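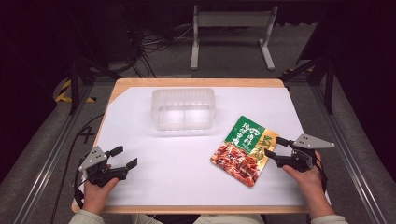
*Tub and pouch, on the white paper. Braised meat, going by the front.*

June 19, 2025

Decant everything, they say. Every jar, tub and tidy-pantry person on the internet says it. Buy the clear plastic, bin the packaging, line it all up and breathe. I did it for most of a year and I think it's wrong, or mostly wrong, and I want to say so before lunch because I have a bus to get.

Start with the pouch. Bright green, big white characters, a picture of glossy meat that makes me hungry every time. I don't read Chinese. Doesn't matter. I can find that green from the far side of the kitchen with my glasses off. A packet is a label, a picture and a container all in one go, and somebody got paid to make it easy to spot. Then we throw that out and replace it with a see-through tub and a strip of masking tape saying BROWN STUFF, OCT.

That was mine, by the way. October. I found it in spring and had no idea what it was. Neither did my sister.

Marjorie Mapplebeck, who ran the kitchen at the Gudthorpe hall when I helped there, had one rule for the dry store and it was "keep the front." You could open it, clip it, fold it over, stand it in a tub if it wouldn't stand up on its own. But the front of the packet stayed with the food till the food was gone. I thought she was being fussy. She fed 375 people one weekend and never once had to sniff something to find out what it was.

And the cost! The Ledesma set everybody wants holds 2000 ml in the big one and 500 in the small one, and nothing you buy comes in either size. So you get a full tub plus a stupid little heel of rice left in the bag, and now you're storing both. Hokik tubs are cheaper, same problem, worse lids.

I'm not against tubs. Flour, yes. Sugar, yes, anything that spills or that moths like. Leftovers obviously - I own a whole drawer of clear ones and teh ribbed sides are handy with wet hands. But a sealed pouch is already doing the job. Sealed! Leave it sealed. Put the tub next to it, use the tub for whats left after you open it, and cut the front off and tape it on if you must.

Also instructions. Nobody keeps the instructions. How long do you heat it, does it go in water, what's in it if your niece can't have nuts. All on the packet, all in the trash by Sunday night for the sake of a shelf that looks nice for a week.

Laying a big sheet of paper on the table first, that I will defend. Paper down, everything out, look at what you've got before you buy one single box. Took me a morning. I gave five tubs to the Borov Street swap and kept the rest for soup.

Bus.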